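Guides > Open days > Running a bin-picking demonstration

Search this site Enter keyword Go

Running a bin-picking demonstration for visitors

This guide covers the tabletop demonstration used at the Joremholm open day in October. It assumes a working arm with a two-finger gripper and a wrist camera, and an operator who has already completed the Alow safety sheet. Seul-gi Sung wrote the first version; Dong-geon Hwang revised the timing and the reset procedure.

1. Prepare the table

Clear the table of tools, cables and leaflets. Wipe it down and leave it uncovered. If the surface is polished, switch off the lamp directly overhead and check the wrist view for glare. A faint sheen is acceptable. A bright patch over the bin is not, and the blinds should be lowered until it goes.

Mark the arm's reach on the floor with tape and add 60 cm. Visitors stand behind the outer line.

2. Load the bin

Use a clear plastic bin with rounded corners. Fill it with small packaged goods of mixed shape: bottles with caps, cylinders, cardboard boxes. Do not arrange them in rows. Items may lean on each other or on the wall, but none should stand higher than the gripper can clear on its approach.

Avoid glass. Remove anything with a loose lid.
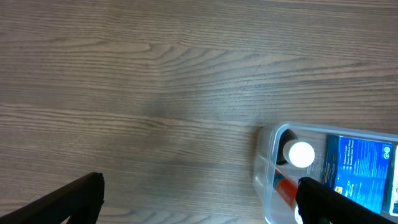
Set the bin down slightly out of square with the table edge. Visitors tend to ask whether the positions have been programmed in advance, and a bin that can be turned a little between runs answers the question quickly.

3. Check the wrist view

Open the Jumley viewer on the large screen and confirm the following before anyone is let in:

- both fingertips are visible
- the bin rim can be told apart from the table
- white caps may be overexposed, but their outlines must be clear

If the outlines are lost, reduce the exposure one step at a time. Save the settings under profile 472 so that the next operator can load them.

4. Run the demonstration

Each group gets 12 minutes. Start with the gripper open and the arm stationary, and explain the stop button first. Run at 70 per cent speed. Pick one item, hold it still above the table for a few seconds, then place it on the bare wood beside the bin. Repeat with an item of a different shape.

If a pick fails, let the arm retry once. After a second failure, press pause, retract and choose another item. Do not reach into the bin while the arm is powered.

5. Reset

Retract the arm, press stop and wait for the amber light. Return the items by hand, turn the bin a little and release the stop. Enter any failed picks in the Gil log with the group number and the type of item.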